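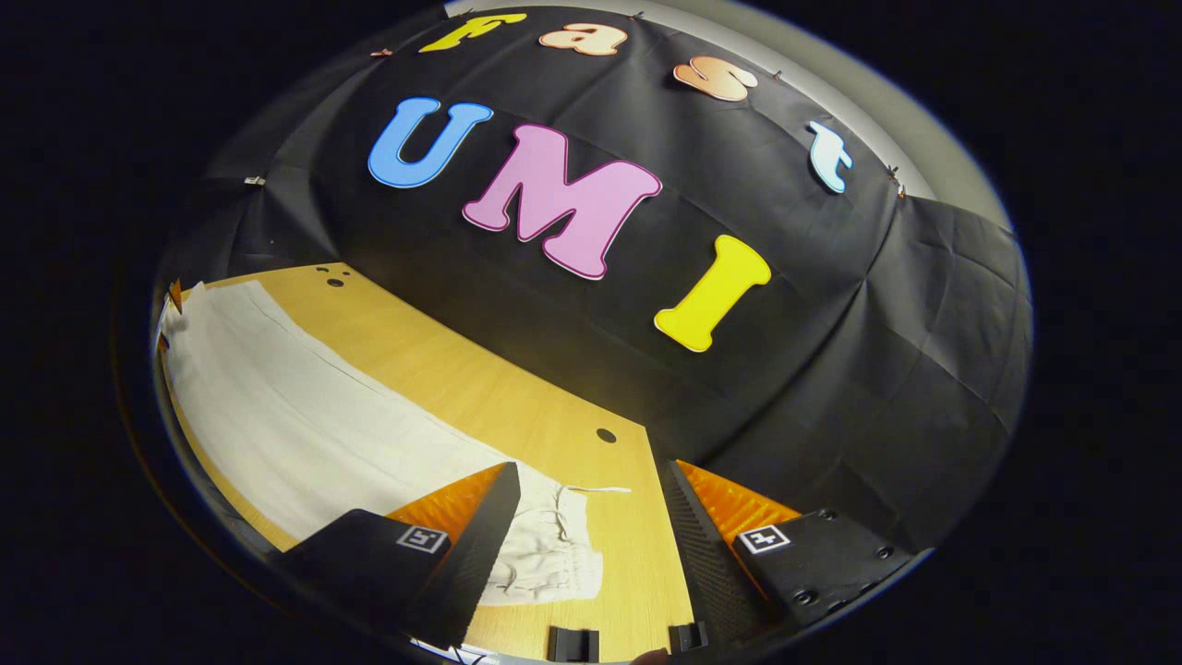
From: Wanda Okafor
To: Tuvcombe Allotments list
Date: Mar 17, 2024
Subject: Re: [tuvcombe-plots] Potatoes in buckets?

Gertraud Eberhard wrote:
> Has anyone on the list grown potatoes in buckets? My plot is
> still under water at the bottom end and I have 20 seed potatoes
> going soft in the hall. Jarmo says it's a waste of compost.
> Is he right?

Hi Gertraud,

Jarmo is wrong, and I'll happily tell him so at the gate! I did 13 buckets last year along the back fence (the big builder's ones, with holes drilled in the bottom) and we were eating potatoes into the fall. One seed potato per bucket, two if you're greedy. I was greedy in four of them and got a lot of marbles.

Start with a few inches of compost, set the potato in, cover it, and keep topping up as the leaves come through. The thing I got badly wrong was water. By June they were drying out every single day and I lost two buckets while we were away at Flisside for the weekend. Emmett was supposed to be watering. We don't talk about it.

For compost I mixed the bagged stuff half and half with old leaf mold from the heap by the shed. Eetu has more leaf mold than he can use, so ask him before you buy anything.

Also, if yours are only a bit soft they should be fine. Stand them in egg cartons somewhere bright and cool, a windowsill is good, and throw out any that smell. What variety are they? Mine were a red one whose label I lost, so I'm no help there.

I have six spare buckets if you want them, already drilled. They're behind my water barrel, just take them.

Wanda
(plot 45)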